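Session 4: Surfaces, wraps and edges
Notes to go with the practical, Household Materials evening course, Dernham

Right, these are my notes from the session, tidied up a bit for those of you who missed it (and for Garnet Fehr, who asked for the bit on edges twice). Please read them before you start on your own sample, as we go straight into cutting next time.

We began with plain surfaces. I know it sounds dull! But if you're going to cover something, mend it or wrap a handle, you need to lay it down on a background that lets you see what you've done. I like a pale, smooth one with no pattern. Put a dark piece on a patterned tablecloth and you'll miss every stray thread, and then you'll wonder why the thing feels scratchy in your hand. Ľubica Brabec uses the back of an old roll of lining paper, which does the job nicely and costs next to nothing.

Light matters as well. Keep it even if you can, and come at it from more than one side. A single desk lamp gives you long shadows that look just like creases, and I have spent a silly amount of time smoothing down a shadow.

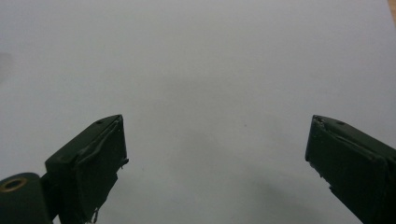

Wrapping a flat face is harder than wrapping a round one, whatever the packet says. On a broom handle the tape pulls against itself all the way round and stays put — on a block it only really grips at the corners, and the middle is left to fend for itself. Creases that run diagonally, like the ones across the dark green covering on the left, are the kind I'd like you to learn to spot with your fingertips as well as your eyes. Look at the upper edge too, where there's a rolled lip, and then at the loose strand hanging near the bottom. Both are places to check on your own piece before you call it finished.

For the practical you'll each get a block and a strip of tape 26 cm long. Clean the block, let it dry, and lay the strip on from one end, pressing outwards from the middle as you go. Don't stretch it. Wycliffe Lema will bring the good scissors from Pritstead, so leave your kitchen ones at home.

Any frayed bits get snipped, never pulled. I mean it!

Bring your finished sample back in a labelled envelope, with a line or two on what you'd do differently.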